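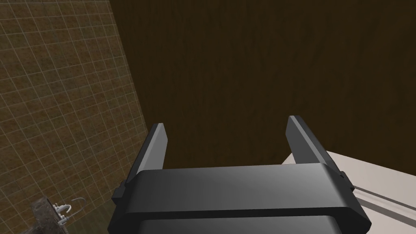 Fig. 1. Gripper, two parallel fingers.

May
By Skarphéðinn Brynjólfsdóttir

4. Throttle and brake linkage, Nulis large-scale buggy

Do this after the servo tray is in and before the body posts go on. Pull cord disconnected from the engine side, tank empty. If you have the Kudo servo saver kit skip steps 2 and 3, yours comes with its own horn.

1. Radio on, receiver on, engine off. Throttle trim to zero, both end points to 100. Leave the trigger alone and let the servo find center.

2. Fit the two-sided horn. It should stand square to the servo case. If the spline won't let it, go one tooth toward brake and fix the rest with sub-trim. Don't force it between teeth.

3. Horn screw in with a drop of medium threadlock. Metal gear servos only — on plastic output shafts use no threadlock at all, it cracks them.

4. Throttle rod goes to the outer hole, brake rod to the inner hole. Snap the ball ends on with pliers, flat side of the cup facing out.

5. Set the idle spring so the carb arm rests on the idle screw with the trigger at neutral. You want a hair of play in the rod. No play means the idle will hunt and you will blame the carb.

6. Full throttle. Barrel should be fully open and the servo should go quiet. Servo still buzzing: bring the end point down a couple clicks at a time untill it stops.

7. Full brake. Push the car by hand on a rough floor. All four wheels should lock. Too weak, shorten the brake rod collar by half a turn, try again.

8. Release. Spin the disk with a finger, it must turn free. Dragging pads will cook the disk in one tank.

Note: Sindska pads are thicker than stock. Back the caliper screws off first, then redo steps 7 and 8. New pads need a few easy stops before they bite properly.

CAUTION: Set the failsafe before starting the engine. Full brake, not neutral. Test it by turning off the transmitter with the car on a stand. Do it again each time you re-bind.

CAUTION: Hot parts. Wait 18 minutes after running before you touch the caliper or the pipe.

Spares for this section: linkage set 179 (rods, collars, ball ends), brake pad set 257. The Nistudance long rod is the same thread but to long for this tray, needs cutting.

Check the collars after the first tank, they all loosen a bit. After that every third tank is fine. Next section is air filter and oiling, don't start the engine before you've done it.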